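Open Day at Sturham Robotics: I Taught a Robot Hand (Badly)

Posted Wednesday, August 21, 2024

I'd been meaning to go to one of these for two years, and I kept missing the sign-up. This time my friend Saranya Kamath put both our names down the minute the page went live, so off we went on the early train to Kardale with a bag of samosas and no idea where the building was. (It's behind the tile warehouse. The map on the website puts it on the other side of the canal. Follow the road with the bus shelter and you'll be fine.)

Sturham does hands. They buy in the arms, and the hands are the bit they care about, plus the business of getting a hand to do something useful. We were in a group of 12, mostly students, with one retired dentist who asked better questions than the rest of us put together. Sudheer Kotian took us round. He's been there since the place was one room over a bakery and he talks very fast, so forgive me if I've mangled any of this.

First stop was the remote control room. You put on a glove with sensors in the fingers, and a robot hand on the bench copies you. I thought this would feel like a video game and it really didn't! There's a tiny delay, and you can't feel anything, so you squeeze and squeeze and have no clue how hard you're squeezing. I was given a sponge to pick up and I flattened it. Saranya picked hers up on the second go and was unbearable for the rest of the morning.

Sudheer said new people usually rush, and that they have to be told to slow right down, because the robot learns from whatever you show it, wobbles and all. If you hesitate over a cup for three seconds every time, you get a robot that hesitates over cups. I loved that. They throw out plenty of the early recordings for exactly this reason. The task they had on the go that week needed 100 good ones, and the whiteboard said they were 18 short.

Next was what they call hand-guided work, where there's no glove and no headset. You get right up close to the thing and work with it directly at the table, with the objects laid out in easy reach. The hand carries a cube printed with chunky black-and-white patterns, and a camera reads those patterns to work out where the hand is and which way it's turned. I asked why a cube and not a flat sticker. With a cube there's nearly always a face or two showing, whichever way you twist.

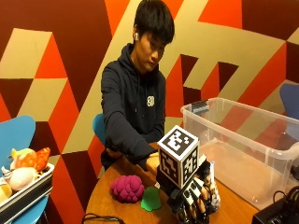

I had my turn after the dentist. My job was to help the hand close on a rubber ball, lift it, and put it down in a bowl, and I got four tries. On the first I moved too quickly and the ball shot off toward the door. The second was okay. On the third I put my own arm right between the camera and the cube, and the position readout on the laptop froze until I got out of the way. Apparently everyone does that one. You have to learn to reach in from the side, and it feels very unnatural, a bit like cutting your own bangs. My fourth was a keeper, and Sudheer saved it with my initials on, so there's a little piece of me in the training set now!

We also got a look at playback, and I could have stayed there all day. They run a person's demonstration on one screen and the robot's attempt on the other. The robot had learned from a guy who always nudged things slightly left before grabbing them, and sure enough, it nudged everything slightly left. It was like seeing somebody's handwriting.

Lunch was in the canteen upstairs, and I'd skip it next time. The sandwiches were gone by half past twelve and the coffee machine wanted exact change. There's a good dosa place called Mudaliar two streets over, where we ended up having a second lunch anyway.

A few practical things if you're thinking of going. The tour is free but you do have to book. Wear sleeves you can push up, as the glove doesn't like bulky cuffs. Bags go in lockers, so bring a coin. The floor upstairs is reached by a proper elevator, and it was working the day we went.

The next open day is in November, and Saranya wants to try the Flusov one too, which has the bigger arms. I've told her I'm only coming if I get to go first on the glove.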